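Workshop > Cells > Polik cell > Notebook
Last updated: 2021-10-04

Polik cell, wrist view and finger gap, simulated side

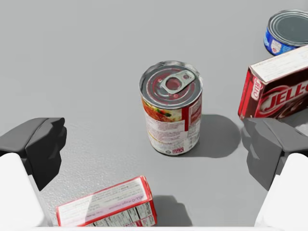 What I was asked to sign off

The Hedavska people want the simulated cell declared "matched" to the real one so the grasp tuning can move over to it. I've read their note twice and I still don't see what was matched to what. The two fingers are in the wrist view with a wide gap and the can upright between them, fine. A tidy render says nothing about where the real pads close.

Finger offset

Real gripper: the left finger was re-seated after the Ustico bracket was changed and I have no record of it being re-zeroed. Config file still carries the old offset. Sim uses the same file, so of course the two agree. They would agree if the number was rubbish.

Took the cover off, cleaned the slide, ran it home and back 20 times by hand command. Return error on the left finger was 2 encoder counts at worst, which I can live with. The right one I haven't done. Do it before anybody quotes the figure.

Camera mount

Exposure on the real wrist camera is set to 142 and has been since before I had the cell. No idea who picked it. The render has the lid rim shiny, with dull red reflections in the rings, and it would be nice to think the real lid behaves like that under our lamps. I doubt it. Ours blows out to white on the near side and the edge finder loses it.

Also the small print on the can label is too blurred to read in the render. If someone plans to use label text to get the can's rotation, they should say now, and then explain how.

Clutter

JELL-O box close by the right finger, blue can behind it. I'd like to know how much room the finger really has on that side before we run anything similar on the bench. Collision margin in the Ezeani planner is one value for the whole hand, which was lazy when we set it and is lazy now.

To do

- re-zero both fingers, write the new offset in the file AND on the cell sheet
- right slide, same 20 cycles
- torque on bracket screws, none recorded
- ask Hedavska for the raw numbers behind run 669
- separate margin for fingers and palm

Not signed. Cell stays on the old settings until the right slide is done.

We use cookies to keep you logged in to the notebook. By continuing you accept them.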